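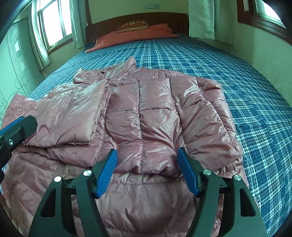 Down loses most of its insulating value when it clumps, and clumping is almost always a washing problem. The fill itself weighs very little. What keeps you warm is the air held between the clusters, and a cluster stuck to its neighbors with old detergent and body oil holds much less of it. Synthetic fill behaves differently, and I cover it at the end. On a quilted puffer, such as the mauve-pink one spread out on the plaid bedspread, each channel has to be treated as its own small compartment, since fill can't travel across a sewn line to even itself out. If one channel is flat, it stays flat until you work on that channel.

I have been keeping notes on this since moving to Oltcombe, where winter is damp and outerwear gets worn from October well into April. Earlier methods I used in Nerport (dry climate, hard water) did not carry over. The drying times in particular were useless.

## Before washing

Read the care label. If it says dry clean only, stop.

Close every zipper and empty the pockets. Check the seams by running a thumb along them with light pressure. A seam with a skipped stitch will leak fill in the drum, and a small leak in a drum becomes a large one. I close these by hand with fine polyester thread and the thinnest needle I own. Thick needles leave holes that leak down on their own account.

Treat the collar and cuffs separately. A soft toothbrush, lukewarm water and a few drops of the same detergent you plan to wash with. Leave it ten minutes.

## Washing

Front loader only. A top loader with a center agitator twists the jacket around the post and strains the baffles.

- Temperature: cold to lukewarm, never above the label
- Detergent: a down wash, measured low
- Softener: none
- Rinse: two full cycles
- Spin: low first, then a second low spin

I use the Anghel down wash, which comes in a 16 oz bottle and has lasted me two winters. Ordinary liquid detergent will also clean the jacket. It takes more rinsing to get out, and I have never been confident that I got all of it.

Run the machine once on rinse with nothing in it first. The detergent drawer holds more residue than you would expect, softener especially, and the first rinse picks it up.

## Moving it to the dryer

Wet down is heavy. Lift the jacket from underneath with both arms. Picking it up by the shoulders puts the full weight of the water on the upper baffles, and I tore an internal seam on a long coat this way.

## Drying

Low heat, with three clean tennis balls. Total time in my machine is nearly 200 minutes for a midweight jacket, split into blocks. Between blocks I take it out, shake it, and break up lumps with my fingers, one channel at a time. The lower hem and underarms are always last.

The shell will feel dry long before the fill does. Press a channel flat between two fingers. If you feel a grain, something like wet sand, it needs another block. A faint barnyard smell also means moisture.

After the last block, hang it on a wide hanger in a heated room for 24 hours before it goes in a closet.

## Synthetic fill

Same wash, ordinary detergent. Drying is much shorter and the tennis balls are optional. Keep the heat low anyway, as the fibers can mat, and matted fibers do not recover.

## Storage

Loose, on a hanger or in a large cotton bag. I used a Flullby compression sack for one summer and took the jacket out in October with creases that needed two dryer sessions to lift. The sack now holds spare blankets.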